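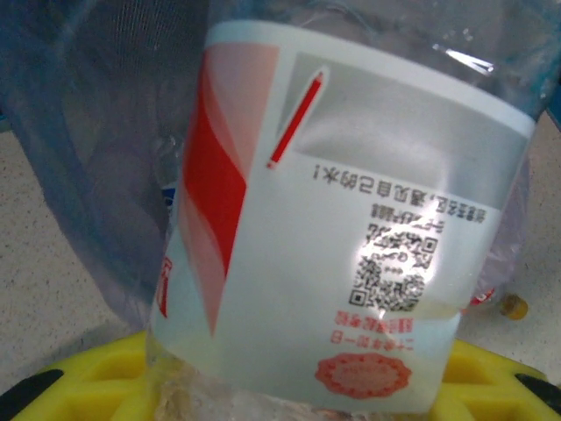

The Second Life of a Water Bottle

Roksolana Maksymiv has been keeping plastic water bottles for longer than she cares to admit, and when you visit her place in Grunport she'll have one in your hands before the kettle has boiled. She saves them for their labels, mostly, though the bottles themselves have a way of staying on too, lined up along the laundry windowsill where the afternoon light comes through them and throws wobbly patterns on the wall.

"I don't drink that much water," she told me, a little sheepishly. "People bring them to me. My neighbours bring them back from holidays the way other people bring back tea towels."

There are 221 in the collection at the moment, each with a number in a school exercise book, and a note of where it came from and who carried it home. The oldest dates from 2000, a small bottle she bought at a ferry terminal and forgot in the bottom of a bag. She found it months later, took a liking to the colour of the label, and that was the beginning of it.

I had never given much thought to water bottle labels before that visit. You tear the cap off, you drink, you put the thing in the recycling. But spend a morning at Roksolana's kitchen table and you start to notice how much somebody has tried to fit onto that one little strip that goes around the middle. One of the bottles has a pale label with bold diagonal stripes in red and pink, a slim red pencil drawn at an angle, a QR code, and a line of Chinese characters finishing with an exclamation mark. Roksolana doesn't read Chinese and neither do I, so we spent a happy few minutes guessing. She thought the pencil might mean it was made for students. I leaned towards a stationery shop. There's a round red emblem on it as well, with a scalloped edge like a biscuit, and she was very taken with that.

The exclamation mark pleased her most of all. "Someone was excited," she said. "About water! Or about the pencil."

Keeping the things in good order is more work than you might think. Thin plastic creases if you so much as look at it, especially up around the shoulder and neck, and once a bottle has a proper dent it rarely comes all the way out. Her method is to rinse with cool water and stand each one upside down in a rack until every last drop has gone, which can take a couple of days if the weather's damp. Hot water is out of the question (she lost 8 in one afternoon that way, early on, and still speaks of it with real feeling). Caps go back on loosely, and nothing is ever stacked.

Labels want gentler handling again. If she only means to keep the label, she slits it along the glued seam with a craft knife and flattens it between two sheets of baking paper under the heaviest cookbook in the house. The flat ones live in an album from Kedska, 24 to a volume, with the stripy and colourful ones given a page to themselves. Sunlight is the great enemy, and reds are the first to go, turning a tired sort of apricot after a summer or two on the sill. She rotates the bottles out there for exactly that reason, and the favourites spend most of the year in a cupboard in the hall.

Her family has opinions, naturally. Her sister in Simdale calls it the recycling museum and refuses to contribute. Her grandson, on the other hand, has started saving bottles from his swimming trips, and posted her one from Waweru last winter wrapped in two jumpers and a beach towel. The parcel cost more to send than I'd like to print here.

What struck me, sitting there with a cup of tea going cold, was how much care goes into a thing meant to be in your hand for ten minutes. Somebody chose those pinks and reds. Somebody decided a pencil belonged on a bottle of water, and tilted it just so.

A few of Roksolana's favourites go on show at the Grunport library from 14th November, in the glass case by the front desk. Visitors who can read the labels are warmly invited to leave a translation in the book beside it, and she'll be popping in most mornings to check.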